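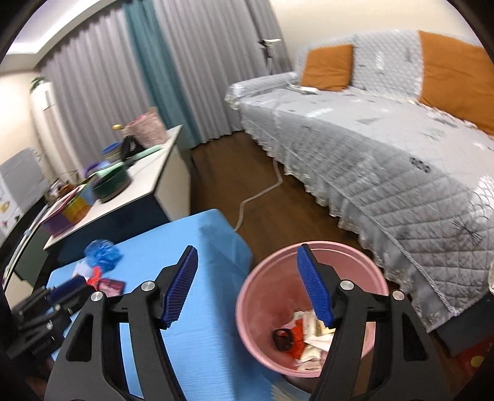

Small Bins, Full Shelves - speaker notes
Pevville Library, evening talk series

Wait for the door to stop banging. Say hi. Thank Samah Benkirane for the chairs and for moving me away from the radiator this time.

Okay. I'm going to talk for half an hour about the room in your home where you eat, sit, drop your keys and throw things away. For a lot of us that's one room. Mine is the living room and half the kitchen too, and I've lived like that for 11 years, so everything tonight comes from getting it wrong first.

Ask: who has a fridge within sight of their couch? (Hands. Last time it was most of the room.) Good, you're my people.

PART ONE - THE BIN

I start with the wastebasket and people always look a bit let down. They came for shelves! Shelves are coming.

A bin in a shared room gets used by everyone walking through, and it fills with paper. Tissues, receipts, the wrapping off whatever got opened at the table. Crumpled paper takes up a ridiculous amount of space for what it weighs. You look down and the thing's full, and you could lift it with one finger.

So look at where yours is. Put it on the floor right beside the table where the wrappers get opened. I spent two years with mine behind a door, very tidy, very hidden, and every single wrapper stayed on the table. Moved it next to the table leg and the wrappers were gone in a day.

Color - I like a bright one. Pink is great. A pink plastic wastebasket on a plain floor gets hit from across the room by a seven-year-old, and a gray one doesn't. (Pause, somebody usually has a story about a gray one.)

Then the thing about small stuff on top. Before you tip it out, look. Hair ties, little cables, the loop off something. They land in there by accident all the time and a quick look takes no time at all. Tell the earring story if it's a friendly crowd. Skip it if Latifa is in the room, it was her earring.

PART TWO - THE LOW TABLE

Mine has a cloth on it. I love a cloth on a low table, and a light blue one cheers up a room that has a lot of white and gray in it. Let the corner hang, don't fuss with it.

What goes wrong on a low table is bags. You bring in shopping, you take out the thing, and the bag stays, all crinkled up, next to the packet. Then the bag is furniture. My rule is that the bag leaves with the hand that emptied it. Folded in the drawer or in the bin, I don't care which. Simão Godinho came to the June talk and argued with me about this for ten minutes and he can do it again tonight if he wants.

PART THREE - THE CABINET TOP

Slow down here, this is what they came for.

A cabinet at the edge of a kitchen ends up holding bowls, plates, a cutting board, a basket, somebody's bag, a box with no home. I'm not going to tell you to clear it. I've tried, and mine filled up again before the dust did.

What I do now:

Bowls at the front, where you reach for them.
Plates stacked further back, and keep the stack low.
Cutting board standing up and leaning. Flat, it turns into a tray, and then you've got a tray problem.
One basket at the far end for the odds and ends. Only the one. Analyn Cabrera has three and she knows what I think.
Bags get a hook. A bag on a cabinet top eats the whole corner.

And leave one pretty thing out, a picture or something propped at an angle. It's your home - you're allowed.

PART FOUR - TALL THINGS AND CURTAINS

Quick one, cut if running late. People with a tall floor-standing air conditioner love to put a plant on top. I get it, it's the only free spot in the room! Small pot, please, and check your manual first.

Long curtains: ceiling to floor, yes, even in a small room. If you have gray ones, a single panel of teal does a lot. Iman Ait Brahim has the fabric swatches, she'll pass them down the rows. Ask for them back.

QUESTIONS

Likely ones: how often do I empty the bin (when the paper reaches the rim), do I use liners (sometimes), magnets on the fridge, yes or no (yes, all of them, leave them alone).

Sign-up sheet for the next talk is by the coats. Chairs go back against the left wall.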